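About the Tandotside Manipulation Laboratory

Home / About / Who We Are

The Tandotside Manipulation Laboratory is a research unit of the Flillville Institute. Its staff and students study how robot arms can learn to handle small objects from human demonstration, and how much demonstration a given task requires. The Laboratory teaches at the graduate level, publishes its methods and results, and makes its training records available to other schools on written request.

Our Work

Research at the Laboratory centers on a method called Tutoneo. Under this method, a person guides the arm through a task several times, and the recorded motion and camera views are used to train a control policy. The policy is then tested on the same task with the objects placed in new positions. What sets Tutoneo apart from earlier work at the Laboratory is the treatment of the last part of each motion, when the fingers are close to the object and small errors matter most. Those moments are given more weight in training than the long reach that comes before them.

All arms used in the program are mounted and checked under a common procedure. The position of the base is measured before each series of trials, and the measurement is stored with the data. Early results showed that a small shift at the base could be mistaken for a fault in the learned policy, and the procedure was adopted in response. 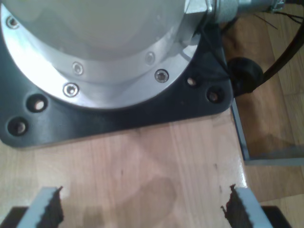

Arm base and mounting plate, with the gripper fingers in the foreground.

The current Tutoneo data set contains 3000 demonstrations, covering 39 tasks. The tasks include picking up, placing, turning and stacking small items, as well as tasks that require the arm to let go of an object and take hold of it again from another side. Each demonstration is reviewed by a member of staff who did not record it. Demonstrations in which the object was dropped are kept and labeled, as they have proved useful in teaching the policy to recover.

In the most recent full evaluation, the trained policy completed 85 percent of trials with objects in positions it had not met in training. The same policy trained without the added weight on close-range motion performed less well, most clearly on narrow objects that must be held by their sides. Performance on soft or folding items remains poor under both conditions, and this is the subject of present work. 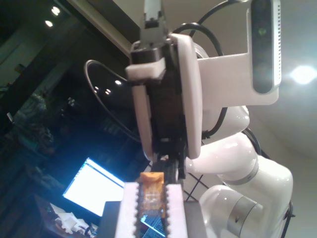
A policy that depends on camera views must also cope with changes in light. Glare, reflections and bright lamps are part of most ordinary rooms, and the Laboratory does not remove them from its recordings. Trials are repeated under different lighting, and results are reported separately for each condition so that readers may judge the method for themselves.

History and Leadership

The Laboratory began as a teaching workshop in mechanical design. It took its present form with the support of the Owusu Fund, which continues to provide student stipends and part of the equipment budget. Philomena Boateng has served as Director since the change and leads the Tutoneo program.

There are at present 26 members of the Laboratory, including research staff, doctoral students and technical staff. Doctoral applications are accepted once a year and close in November. Applicants should have a degree in engineering, computer science or a related field. Experience with robot hardware is welcome but is not required.

Visits and Inquiries

Visits by school groups and research partners may be arranged through the Laboratory office at Flillville. Requests for training records should state the intended use and the name of the supervising faculty member.

Page last reviewed 7 Jun 2022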